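Ticket 124: Clurnau stock list loses items after export
Product: Biteditz, desktop version
Category: Import and export
Priority: Normal
Status: Closed

Original report

We keep the stock list for our homeware shop in Biteditz and export it once a month to a spreadsheet for the accounts. The shop trades as Clurnau and the list is saved under that name. Since the April update the exported file has come out short. The list on screen is complete. The spreadsheet opens without an error, but some lines are missing and the total at the bottom is wrong.

I have tried the following:
Closed the program and opened it again. No change.
Restarted the computer. No change.
Exported to a different folder. Same lines missing.
Exported as plain text instead of a spreadsheet. Same lines missing.

No warning appears at any point. The progress bar reaches the end and says the export is finished.

Support, first reply

Thank you for the report. Please tell us whether the missing lines have anything in common, such as the same supplier, the same category or a long item name. Please also check under Settings, Export, whether "Skip incomplete records" is ticked. The April update added this setting and it may be on.

Customer

The setting was ticked. I unticked it and exported again. Most of the lines came back but 9 are still missing. All of them are from one supplier, Jiang. Other items from Jiang export normally. I looked for odd characters in the names and found none. The prices are filled in and so are the stock codes.

Support

Please try these steps in order and stop if one of them works.
Make a copy of the list and work only on the copy.
Open one of the missing items and save it again without changing anything.
Export the copy.
If the item is still missing, remove its picture, save, and export once more.

Customer

Saving again without changes did nothing. Removing the picture worked. The item appeared in the spreadsheet with the right price and quantity. I put the picture back and the item went missing again.

I then did the same with four other items and got the same result each time. The pictures that fail were all added through the Coromeo plug-in. The ones I added by hand are fine. I would like to keep the pictures if possible, as we use the same list for the website.

Support

That narrows it down. The plug-in stores the picture's address in the notes field, and the export in this version stops reading a record if that address is longer than the field allows. Please update Coromeo to version 4, then open Tools, Repair Links, and run it on the copy first. It took some 2 minutes on our test list, but yours may take longer. Please attach a couple of the pictures as they come out of the list after the repair, so we can check that they are not damaged.

Customer

Updated and repaired. The copy now exports in full and the total matches the one on screen. I have run the repair on the main list as well. Two pictures: 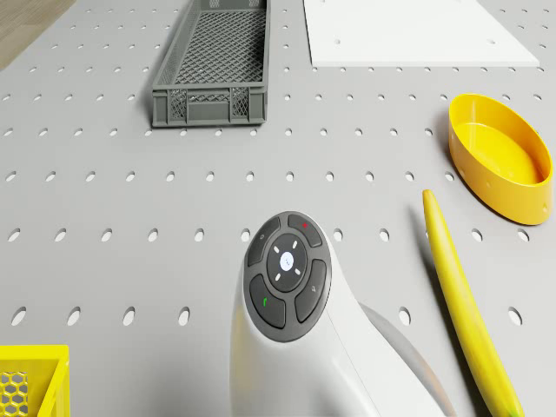
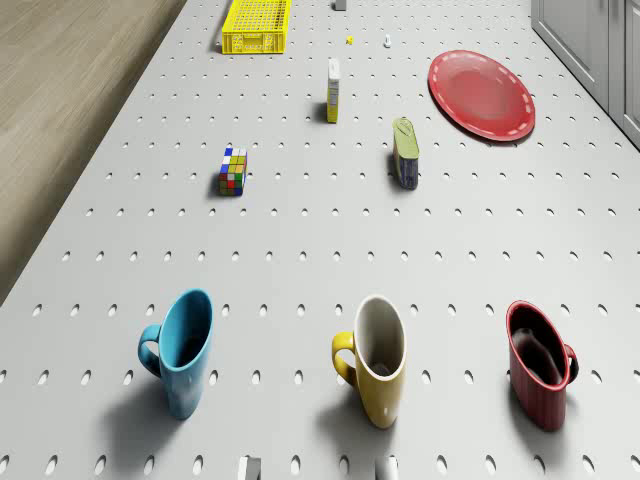
Crate first, then the mugs. Both open normally on my side.

Support

Both files open here too. We have passed the field length problem to the developers and will close the ticket.

Comment added after closing, from another account

Same fault on our list, also with Coromeo. Repair Links was greyed out for me until I closed the list and opened it again from the File menu. After that it ran and the export was complete. Please add that step to the help page.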